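Serneck Home Will Kit, reviewed

My aunt left a house, a caravan and 28 cousins with opinions, so in June I bought a will kit. Serneck's costs less than a decent lunch and comes with 60 pages of guidance, most of it about executors. Allow an evening, and don't do it with your heirs in the room.

The forms are clear. The section on residue (whatever's left once the named gifts have gone) is the best I've read, though the competition is thin. Tsakiris gives it one line.
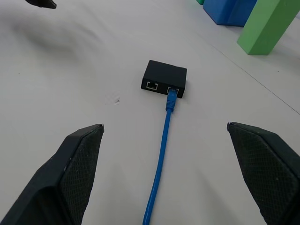
Where it falls down

Trusts get half a page and a suggestion to see a solicitor. Fair enough, but I'd paid to avoid one. Pets are covered at surprising length. The helpline plays pan pipes.

Gridetti does a fuller pack, with a binder you could stun a burglar with. I'd take it if you own anything abroad or have married more than once.

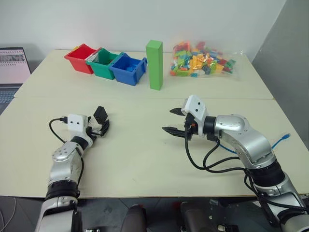 Blue bin, green bin, red bin.

For a plain estate and a family still on speaking terms, Serneck will do. Four stars, one lost to the pan pipes.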